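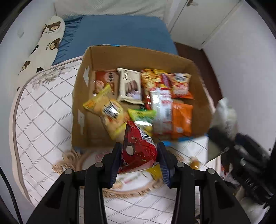

A hand-held two-finger gripper holds a red snack bag in front of a box of packaged snacks.

Jandano opens its doors and shows how everyday packing work is taught to machines

Press release, July

Jandano, a company which develops automation for small packing tasks, has held its first open day for neighbors, customers and students of technical schools. In total 213 visitors came to the company's building in Hrnčiar between 10 in the morning and the early evening. They could look at the work of the handling team, ask questions to the engineers and also try the hand-held grippers with their own hands.

The main part of the program was the demonstration called "From the box and back to the box". The task is simple to explain. A person takes the hand-held gripper, picks up a packaged snack and moves it between a box and a place beside it. The movement is recorded, and later many such recordings are used to teach a robot arm the same task.

"When people hear the word robot, they expect a big hall and a lot of noise," said Kvido Kadlec, who leads the handling team at Jandano. "I wanted them to see the part which comes before it. This part is quiet, it is slow, and it is made by people. I think many visitors were surprised by how much patience is needed for one bag of snacks."

Why snacks

The company was asked many times during the day why it works with snacks and not with metal parts or with empty test blocks. Snack packages are difficult for a gripper in several different ways. The foil is shiny and it folds. A bag is filled partly with air, so it changes its shape when two fingers press on it from the sides. If the pressure is too small, the bag slides down. If the pressure is too big, the content will be broken, and the customer will not be happy to receive it.

A mixed box is more difficult again. Chip bags, wafer packages and long narrow wrappers lie over each other, and the gripper has to find a place where it can hold one of them without pulling out the neighbor. The finger pads of the gripper have ribs on their surface, which help to keep hold of smooth packages.

For the same reason the team does not work only on clean tables. Recordings are made in ordinary home surroundings too, with soft surfaces and patterned fabrics. A machine which has learned only on a flat gray table can have trouble when it meets a mattress or a woven mat. Visitors could compare both kinds of recordings on a screen in the entrance hall.

Visitors at the station

The hand-held stations were open for the whole day, and 40 visitors signed up in advance for a longer session with an instructor. Each of them received a short introduction and then worked with the gripper for 10 minutes. They were asked to move slowly, to keep the fingers visible and to put the package down, not to drop it.

The last rule was the hardest one. Most of the beginners opened the gripper too early, when the bag was still above the box. The instructors also reminded the guests that the gripper should come to the package from the side on which there is enough space for both fingers. In a full box this side is often not the nearest one, and it is necessary to turn the wrist or to make a step.

"I was thinking it will be like the machine with toys at the fair," said Ludmila Brabec, who teaches practical subjects at the technical school in Milten and came with 2 of her classes. "It is not so easy. You feel nothing in your fingertips, you must watch the bag. My students understood after a few tries that they squeeze much more than they need. I can talk about gripping force for a full lesson and they will not remember it like this."

Students from the school will be able to apply for a practice placement in the handling team. Jandano offers places in two areas, the recording of tasks and the checking of finished recordings. Previous experience with programming is not required for the first area. For the second one the applicants should be able to work with simple tables and should be comfortable in front of a screen for longer time.

Presentation of Tinidau

In the afternoon the company presented Tinidau, its own software for sorting and checking the recordings. The program shows each attempt step by step, and the person who checks it marks the moment when the package was taken, the moment when it was released and any mistake between them. A recording with a mistake is not always thrown away. If the bag slipped and the person corrected the grip, such recording can be very useful for teaching, and Tinidau keeps it in a separate group.

Visitors had questions mainly about privacy. They wanted to know what happens with recordings from home surroundings and who can see them. Mr. Kadlec explained that these recordings are made only with the written agreement of the person who lives there, that faces and documents are not part of the task, and that every recording is checked before it enters the collection. If a person changes his or her mind, the company removes the recordings on request.

Another frequent question was about jobs. Some of the guests work in packing themselves and they asked directly if the machines should replace them. Jandano is preparing its solution for small companies which pack mixed orders and which have difficulty to find people for evening hours. The company said openly that the work in such places will change. It also said that mixed boxes will need human hands for a long time, mainly when a package is damaged or when an order is unusual.

Discussion was at moments quite lively, and it continued at the coffee tables after the official program was finished. The company thanks all guests who stayed and who told their opinion, also those who do not agree with it.

What is next

Based on the notes from the open day, the handling team will make several changes. The introduction for beginners will be shorter and will have more practice. The handles of the hand-held grippers will be offered in a smaller size, because younger visitors had difficulty to close the fingers fully. The team would also like to add more kinds of soft packages to the exercises, for example refill bags for soap and small bags with spices.

A demonstration with a robot arm, taught from the recordings of mixed snack boxes, is planned for the next open day. The company did not want to show it this year. "The arm can do it on a good day," said Mr. Kadlec. "I would like to invite people when it can do it also on a bad day. For now I prefer to show what we are sure about."

Schools and companies which could not come can ask for a group visit. A visit takes 2 hours and includes a tour of the workplace, the presentation of Tinidau and practice with the hand-held gripper. Groups of up to 10 people are accepted, larger groups will be divided. The visits are free of charge for schools. Children under the age of secondary school are welcome together with a parent or a teacher, but the gripper can be used by them only with help of the instructor.

Requests for visits should be sent to the company's office in Hrnčiar. Please write the number of people, the language you prefer and if somebody from the group needs access without stairs.

About Jandano

Jandano develops tools and software for teaching machines to handle small packaged goods. Its team in Hrnčiar prepares recordings of everyday handling tasks, develops hand-held grippers and maintains the Tinidau software. The company works together with technical schools in the region, including the school in Milten.

Contact for media

Press office, Jandano, Hrnčiar
Interviews with Kvido Kadlec can be arranged in English and Czech. The photograph in this press release can be used free of charge in articles about the open day, with the credit "Jandano".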